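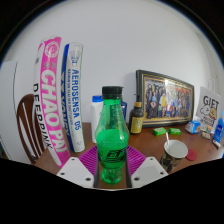 Vusell Elimmont – Returns and Repack
Minutes of the monthly floor meeting, 2026-08-24
Present: day shift, evening shift (those awake), shift lead, site manager. Apologies: Kalletska liaison, stuck in the Lanz office.

1. Minutes of the last meeting
Approved. The word "robust" to be removed from item 4, as the people quoted there deny saying it.

2. The Kalletska system
The site manager reported 3871 picks logged since May, of which 2524 needed no human hand afterward. Day shift asked what the rest needed. The answer was a human hand. Bottles remain the sore point, see-through ones most of all. Cartons are going well and have stopped being interesting.

3. Demonstration work
Two people per shift now spend part of the day picking things up with the hand-held gripper so the system can learn from it. Complaints: sore wrists, and being told by a screen to pick up a bottle "more naturally." The shift lead agreed to a limit of 13 minutes at a stretch, then a swap. Evening shift asked whether this counts as skilled work. The manager said yes. Evening shift asked whether it is paid as skilled work. See item 4.

4. Pay grade
Management is "looking at it." Minuted in those words at the request of the floor. A written answer is due before the next meeting – the date to be set by someone other than management.

5. Jobs
No posts go this year. Two packing posts become "cell attendant," meaning the same people, a different vest and a tablet. Training is at Lanz, travel paid. A question was asked about next year. The manager said next year was a long way off. Several people present own calendars.

6. Noise and breaks
The cell beeps when it is stuck and also when it is finished. Day shift would like these to be different beeps. Lunch will no longer be moved to suit the cell's restart, which can wait like everyone else.

7. Any other business
The suggestion box is to be emptied more than once a year. Request for a fan by bay 2 – carried over again.

Actions
Shift lead: swap rota on the wall by Friday.
Site manager: written reply on grades; second beep; fan.
Kalletska: reword the screen prompt.

Meeting closed when the cell beeped. It was stuck.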